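Blog > Language and daily life > Learning late

Last updated: October

When I moved to Wirville I already had English, or I believed I had it. I had passed the exams at school, I read novels without the dictionary, and at my old job I wrote letters to customers in three countries. Then in my first month here the woman at the bakery asked me "You all set?" and I stood in front of her with my bread and did not know what was being asked. Set for what? I said "No, thank you," and she waited, and I waited, and the man behind me put his bag down on the floor.

I have been thinking about this kind of small sentence for a long time, and I want to write down what I learned about them. They are not in the textbooks, or they were not in mine. My textbook had 575 pages and it taught me how to complain about a hotel room and how to report a stolen umbrella. In all my years in this country my umbrella was never stolen.

I keep a notebook for such sentences. I began it the same week as the bakery, and at first I wrote only the sentence and the place where I heard it. "You all set," bakery. "I'm good," bus. "You're good," also bus, but from the driver, when my card did not work and he let me go in anyway. I thought he was praising my character. I was happy about it until the evening.

After a while I understood that the place was not enough, and I began to write also what the other person did afterward. If somebody says "We should get together sometime" and then takes out a calendar, it is an invitation. If they say it and walk backward toward their car, it is a way to say goodbye. The words are the same words. In my first language we also have polite goodbyes, of course, but they sound like goodbyes, and I never had to look at a person's feet to translate them.

The notebook has now 1,567 entries. Many of them are repeated, because I forget, and some I cannot read anymore. There is one page where I only wrote "no, yeah" and below it "yeah, no" and then a question mark. I have asked several people about the difference. Everyone explained it immediately, and the explanations did not agree. As well as I can say today, "yeah, no" means no, and "no, yeah" means yes, so it is the last word which counts. But I have heard "yeah, no, for sure," and there I give up.

It helped me to stop translating. For the first two years I carried every sentence home in my head, put it into my own language, and looked at it there, and very often it was broken when I arrived. "How are you doing" became a question about health, so I answered about my knee. Later I tried to learn the whole exchange as one piece, like a piece of music, where you do not ask what the third note means. Somebody says "How are you doing," I say "Good, how are you," and we are both already past each other in the hallway. I found it cold in the beginning. Now I like it, and when I visit my parents I miss it on their stairs, where every neighbor really tells me. 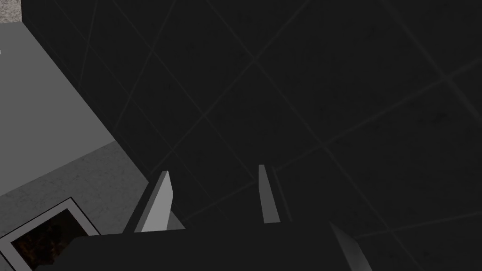

Selina Rüegg wrote to me after my last post that she has the opposite problem, and that she learned all the small sentences first, from her coworkers, and can now talk in any elevator but is afraid of the bank. People hear her say "No worries, take your time" in the perfect melody and they decide that her English is complete. Then they send her a form with the word "heretofore" in it. She asked me which of us has it better. I thought about it on a long walk and I believe she does, because a form will wait until you find the dictionary, and the man behind you at the bakery will not.

She also asked me for advice on the telephone, and there I am a poor teacher. On the telephone I have no feet to look at and no face. I still prepare my calls on paper. Before I call the dentist I write the first sentence completely, with my name, and under it the two or three things they could ask me. Usually they ask a fourth thing. Last winter a receptionist said "Can I put you on a brief hold?" and I said "Yes, I can hold it," and I am thankful that I will never know what she thought.

One more thing about numbers, where I still count in my own language, and I think I will always do so. When somebody gives me a phone number in pairs, "forty-two, sixteen," I lose it. I ask for each digit alone. People are patient with this, much more than I expected, and I wish I had asked in my first year and not pretended to write. I once walked up and down a street looking for house number 112, and the house was 121.

For those who want to begin a notebook, take a small one which fits in a coat pocket. I do not write while the person is still there. I say the sentence quietly to myself until the corner and write it down when I am around it. And leave some room under each one. My bakery entry is now nearly a full page. The newest line on it is from this month, when the same woman asked me if I was all set, and I said "All set, thanks," and she said "Okay, hon." I have written down "hon" and I am still collecting.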